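Equipment Planning: Hand-Held Grippers for the Second Collection Bench

Requests for next year's bench equipment close at the end of August. Jasper Wuyts has put in for a second pegboard station, and the figures below are what the Matlala group will be working from when it reviews the request.

The station is cheap compared with what goes on it. A white perforated panel, a table to stand it on and a set of green hooks come to $941 delivered. The hand-held grippers are the larger line. Zirel has quoted $2,557 per unit, with fingers, pads and camera module fitted, and the hanging tasks are done with two grippers at a time. 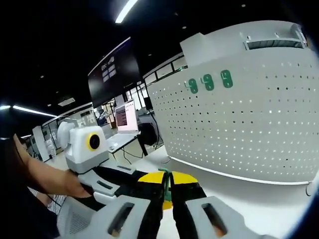 Pegboard station, with a yellow-and-black object held between the gripper fingers.

Wear parts were left out of last year's budget and had to be paid for from general supplies. Lindiwe Nel has asked that they be listed separately this time. The black inner pads and the fingertips are both sold as sets, and Zirel charges $200 for a full set per gripper. The request allows one set for each gripper at purchase. Further sets would be ordered through the normal stock form.

Jiten also sent a quote. Its unit price is lower, but the finger mount does not match the one we use, so the spare fingers already on the shelf could not be moved across. Olesia Ostapchuk is checking whether an adapter is available and what it does to the finger spacing. Until she reports back, the Zirel price stands in the plan.

Space and power also need a line. Two operators working at one panel need clear room on both sides of the table, and the cables have to run somewhere other than the walkway. Lesego Pretorius will mark out the floor area before the order is placed.
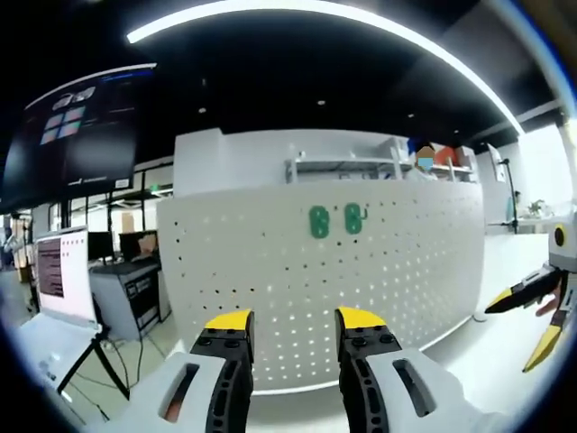 What the request covers

Two grippers at $2,557 each, two wear part sets at $200 each, and one station at $941. The total is $6,455 before tax. Shipping on the grippers is included in the quote. Training time is not costed, as current operators already know the equipment.

Lead time from Zirel is 5 weeks from receipt of a purchase order. The panel and hooks are stock items and can be ordered later, once the floor area has been agreed.

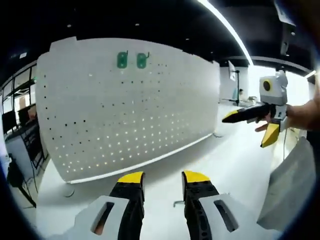

If the budget is cut, Jasper would prefer to keep both grippers and put off the panel. One gripper alone would serve only as a spare for the present bench and would not add any collection hours.

Comments on the request go to Yolandi Nel, who keeps the Nanell planning sheet. Please give the line number with any change to a price or quantity.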